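Home Products Collection Kits Support Contact

Ototura Wrist View Kit

I'm Myrto Manolakis, I look after the collection kits at Veveck, and I wrote this page because the old one read like a parts list and people kept calling me to ask what they were buying. (I like the calls. I just like them better when we get to talk about your tasks!)

So, the short version. Ototura is a kit for recording examples of a two-finger gripper doing things, from the point of view of the wrist. You steer the arm with the hand controller, the kit saves what the wrist camera saw along with where the fingers and joints were, and at the end you have a folder of episodes that you can train a policy on. It works with a real arm, and it works with the simulated arm that comes with it, and the files look the same either way. That last bit took us far longer than I'd like to admit.

What you get

The hand controller with its cable, a wrist bracket, the camera, a foot pedal, and a license for Prillumex, our recorder software. The pedal is my favorite part. Press once to start an episode, press again to end it, hold it down to throw the episode away. Before the pedal we were all reaching for the keyboard with whichever hand was free, and every episode ended with a little wobble where the operator leaned over. A policy will learn that wobble, believe me. We had one that finished every grasp with a shrug.

The simulated side comes as a download. You get the arm, the gripper, a handful of rooms and floors, and a set of props you can drop in or swap for your own meshes. Lighting can be changed per episode or left alone.

How a session goes

I'll tell you how I do it, and you can ignore whatever doesn't suit you. I open a new session in Prillumex and give it a task sentence, something plain like "pick up the sponge and put it in the tray." Then I record seven episodes and stop. Seven is enough to find out that the controller is set too fast, or that the prop starts in a silly place, or that my sentence doesn't match what I'm doing. I watch all seven back at double speed, fix whatever bothers me, delete them and start properly.

After that I aim for 100 good ones per task, spread over two operators if I can get them. Savvas Sfakianakis and I drive very differently — he comes straight down on things like a hawk, and I sneak in from the side — and the policies we've trained on both of us handle odd starting positions better than the ones trained on just me. If you only have one person, ask them to vary the approach on purpose. It feels fake at first and then it stops feeling fake.

Keep the slow ones, by the way. People love to delete an episode where the first grasp missed and the operator had to go back for a second try. Please don't! Mark it as a recovery (there's a key for it, R) and leave it in. Those have been worth a lot to us.

Starting in simulation

Most of our customers now do their first sessions in simulation, and I've come around to it too. Giang Lò built the floors and the lighting, and he was very stubborn about them. I wanted clean gray surfaces everywhere, easy on the eyes, quick to render. He wanted dirt. He won, and he was right, because the first policy I trained on my clean gray floors fell apart the moment it met a scratch. 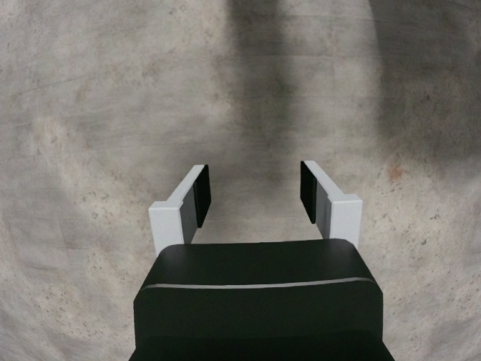
The default start pose has the fingers open, and I'd leave it that way for your first sessions. You can randomize it later under Session, Start Pose, where there are sliders for height, tilt and finger opening. Go easy on tilt. A little of it is healthy, but if you push it all the way you'll spend half of each episode just getting the gripper level again, and then that's what your data is mostly made of.

The shadow setting deserves a word too. It's on by default and it costs some rendering time. If your computer is struggling, turn down the resolution before you touch the shadows. An arm throws a shadow wherever it goes, and a policy that has never met one can get very confused about where an object ends.

What it won't do

It won't record touch. We get asked for this a lot, and Thanakorn Saengthong has a pad he's been working on since May, but it isn't in the box and I'm not going to promise you a date. It also won't label your data for you beyond the task sentence and the marks you make while recording. And it's built for parallel two-finger grippers only. If you have a suction cup or a full hand, write to me anyway and I'll tell you who I'd go to.

Files

Each episode is a video plus one table with a row per video frame: joint positions, finger opening, controller input, pedal state, marks. You can open the table in a spreadsheet if you want to. The export to Purba format is under File, Export, and it keeps the recovery marks as of recorder version 223. Earlier versions dropped them without a word, so please update before you export anything you care about.

Getting one

We build the kits in small batches, and the page gets a note when a batch is nearly gone. If you'd like to try the simulated half first, write and ask for the trial license. It has everything in it except the export, and sessions you record with it will open in the full version later on, so the work isn't wasted.

Periklis Stergiou handles orders and shipping and answers faster than I do. For anything to do with tasks, operators or odd-looking data, ask for me, and if you can, send along a couple of episodes with your question. I can usually spot more from watching two minutes of driving than from a long email.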